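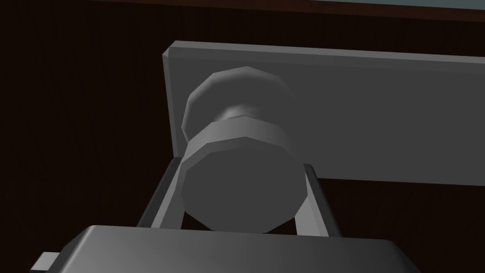 How long does it take to make a full digital scrapbooking kit? For the designer behind Pilline, it's usually 21 days from the first doodle to the day it goes up in the shop, and the papers eat up most of that.

I called her last week to chat about Stanari, her new spring kit, and we ended up on the phone way longer than either of us planned (my coffee went cold twice!). She'd just finished the previews and sounded tired but happy.

"I started with one watercolor smudge," she told me. "I scanned it, played with the greens, and by lunch I had six papers I liked and a whole folder I didn't."

The full kit has 132 pieces, and I had to ask if that was too many. She laughed. "Probably! But I scrap with my own stuff, and I always run out of little leaves."
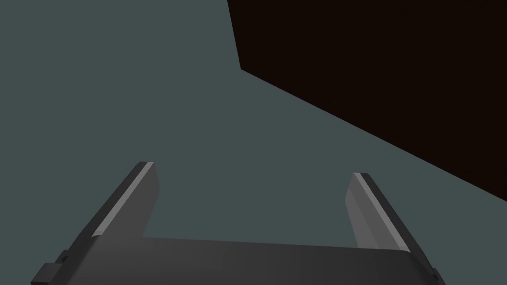

I'm the same way with buttons and bits of string - I use them on every single page, so a kit with only a couple makes me grumpy. She packed in plenty, plus a hand-drawn alphabet called Vama that I've already used on two layouts for my sister's album.

I asked what she'd tell someone opening their first kit. "Pick one paper and one photo," she said. "Add a shadow under the photo. Then go to bed and look at it tomorrow."

Stanari goes on sale Tuesday, April 29, 2025, and the alphabet is sold separately if you just want the letters. She's already sketching the next one, but all I could get out of her was that it has a lot of yellow in it.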